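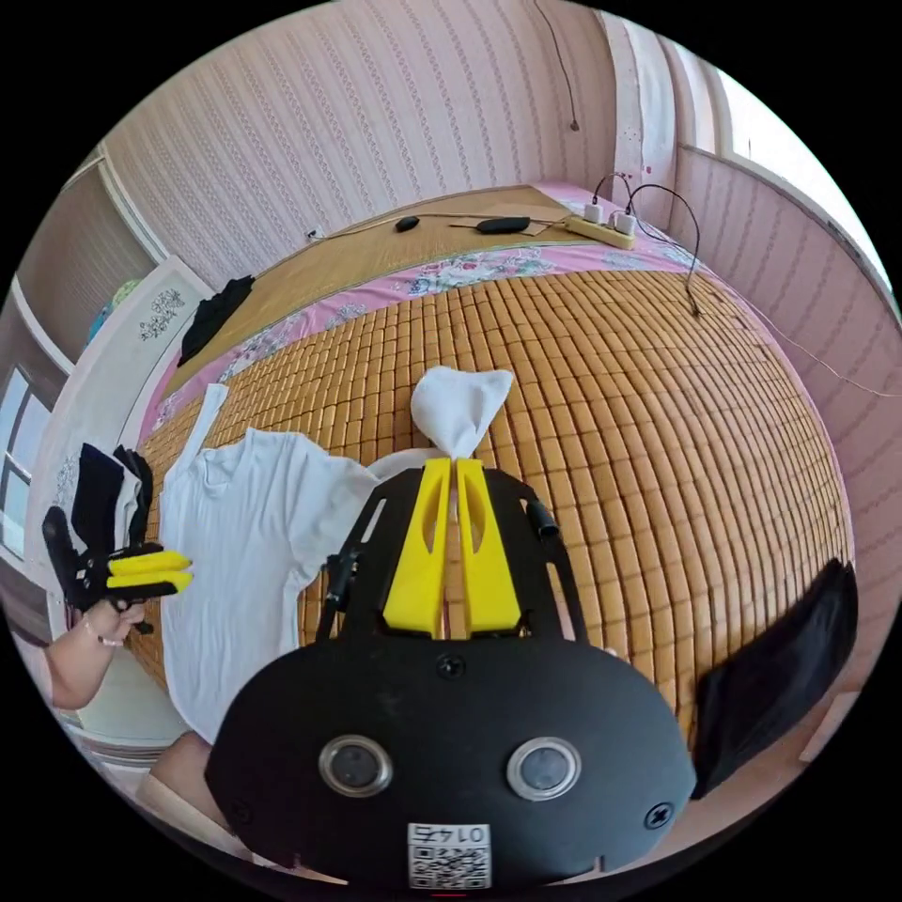

Yellow fingers, black body.

Jobs / Advertising & Creative

Junior Copywriter, Retail and Seasonal Campaigns
Lernard, Grilthorpe office

We write and produce ads for shops: TV spots, radio, window posters, the little cards that sit next to the register. Last winter our holiday film for the Gultier department stores ran on TV for 6 weeks, and people still hum the tune at us (sorry about that!). Now we're getting started on the next one, and we'd love another writer in the room.

You'd be working with Marijke Mulder, our creative director, and Siebe Groen, who does the art direction and draws every storyboard by hand. There are eight of us in all, so your lines will get read, argued over and used from your first month.

What you'll be doing:
- writing scripts for TV and radio, from 10-second tags up to the big holiday film
- coming up with campaign ideas with Siebe, usually on the floor with a lot of paper
- going along to recordings and shoots
- keeping the spring and back-to-school work moving while everyone else is talking about snow

We'd like you to have up to two years of writing experience, paid or unpaid. Student radio counts, and so does a blog about soup. You should enjoy short sentences, take notes well and be happy to throw out a favorite line and try again. A degree is welcome but we don't ask for one.

The job is full time, with two days a week from home if you like. We pay for your train pass and you get your birthday off.

Send us three pieces of writing you're proud of, plus one ad you wish you had written and a few words on why you love it. Please mark it for Wumpini Quansah, who reads everything that comes in and will write back to you either way. Interviews are an hour long, with coffee, and you'll meet the whole team.

Posted 2021-04-19. Open until we find the right person.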